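Unit 8: Drape and bending stiffness

Drape is the way a cloth hangs under its own weight. It depends mainly on bending stiffness, shear stiffness and mass per unit area. A knitted cloth generally bends more easily than a woven one of equal weight.

The drape coefficient is the shadow area of the hanging ring divided by its full area, given as a percentage. A stiff canvas may exceed 70 – a soft jersey can fall below 26.

Test both faces of each sample. Report the mean. Sheets go to Jonatan Åberg, room 687.

Last updated: Sat 4 April

Contact: Horgate Textiles Office | Back to top
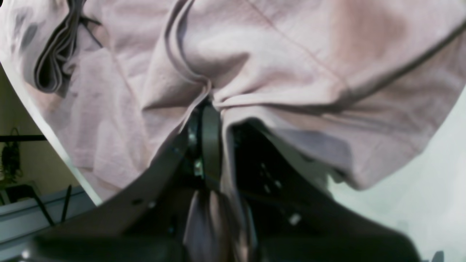
Fig. 1. Folds radiating from a single pinch point, soft pink fabric.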